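Home News Opinion Workshop Notes Archive Contact

Clean the pads first. Then argue about the software

Opinion, by Osian Hopkin

Every time a gripper starts dropping things somebody opens a laptop. Every time. I have watched it at Varkby, I have watched it at Charbonneau, and I did it myself for most of a year so no high horse. Grip threshold up a bit, closing speed down a bit, run it again, drops again. Whole afternoon gone. Meanwhile the finger pads have a shine on them like an old bus seat and a film of sugar and skin grease you could write your name in.

My view, and I'll take the letters: a two-finger hand should be looked after like a kitchen knife. Small care, often, by the person using it. The big service every December is fine, keep it, but it does nothing for you in October.

We run hand-held grippers on small wrapped stuff. Candy mostly. People think candy is the easy job, it's light, who cares. Candy is horrible. The wrapper slides on the sweet inside, the crimped ends fold under, foil behaves one way and clear cellophane another. A pad that's slightly dirty will still pick up a box all day long. It won't hold a twist wrapper for 5 seconds.

So candy is the test I trust. Not a gauge block, not the rubber cube that came in the Dreltus case. Put a sweet on a cloth, stand it on its short side between the fingers, close slow. If one finger gets there before the other the sweet tips or walks sideways and you've learned more than the log file will tell you. Do it on a soft surface too — a hard bench flatters a bad hand.

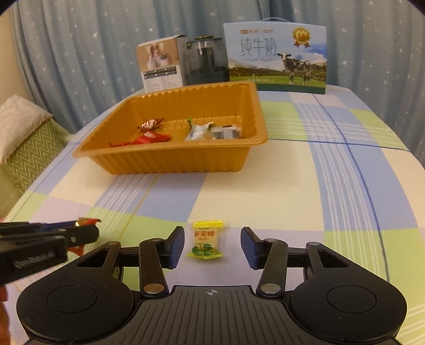

What I'd have everyone do

Wipe both pads before the first pick. Lint-free cloth, barely damp. Then again every 300 picks, and yes people moan about 300, they want 400, and 400 is where our drops start creeping up. I've got the sheets.

Check the pivot pins with your fingers. You want no side play in the linkage. Wiggle each finger on its own, then together. A loose pin feels like nothing when it's closed and like a wobbly tooth when its open, so check it open.

Look at the pad edges from the front, both at once. They should face each other square. Lifting at a corner means it comes off and gets re-stuck, don't press it down with your thumb and hope.

If you have two hands going at one table, test them on the same kind of sweet. We had a pair for weeks that everyone swore were identical. One was always given the foil ones and one the paper ones, so of course they looked fine.

Only then the laptop.

The argument against me is time. Grunurden sent round a note on 6th October saying operator checks eat into the session and should be left to the service visit. I did ours with a watch. Under 20 minutes a week, all in, per hand. The last threshold hunt cost us a full day and the fix was a cloth and some isopropyl on the metal bits (not the pads, please, it dries them out, ask me how I know).

And write it down. Pad changed, which side, what it was dropping. One line is enough. I'd rather have a grubby notebook hanging off the table on a string then a perfect dashboard with no idea when the left pad was last replaced. Ours has coffee on it. Still the first thing I open.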